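Workshop tips: picking a gripper before you pay for one

Every gripper maker will tell you its fingers handle anything. I tried the Kerna and the Mockus on the same simulated rack job, and I'd take both brochures with a grain of salt. Start with the view between the fingers, as that's what you'll be squinting at all day.

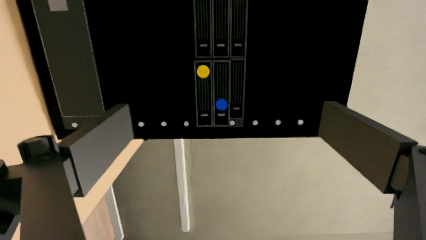 Zavcombe Shop Notes, No. 152, page 20

Tip: run your first trials with the fingers wide open and nothing in them. If you can't tell where the tips are against a black panel, a stronger motor won't save you. Passtead's controller comes with a "smart approach" setting. I turned it off on Sunday and haven't missed it.

Tip: write down your misses. The sales sheet for the Kerna claims 997 clean grabs in a row and doesn't say of what.
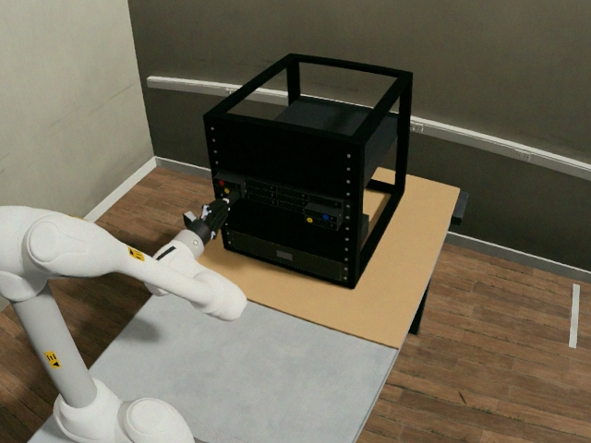
Reach figures are measured with the arm stretched out straight, and hardly any real job looks like that. Check yours with the wrist folded. Working just under the yellow button on the left of the rack, the wrist doubles back behind the forearm, and that's the pose to test for bumps. Go slow, 20 percent speed at most.

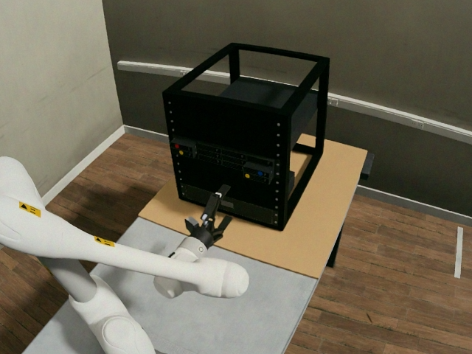 Bulky fingers cost you more than weak ones, in my book. I'd measure the widest part of the gripper opened up, then compare it to the gap you have. Down by the plain panel below the server unit, one finger points up and forward while the lower two splay out underneath, so leave room for those as well. I allow 2 inches and still don't trust it.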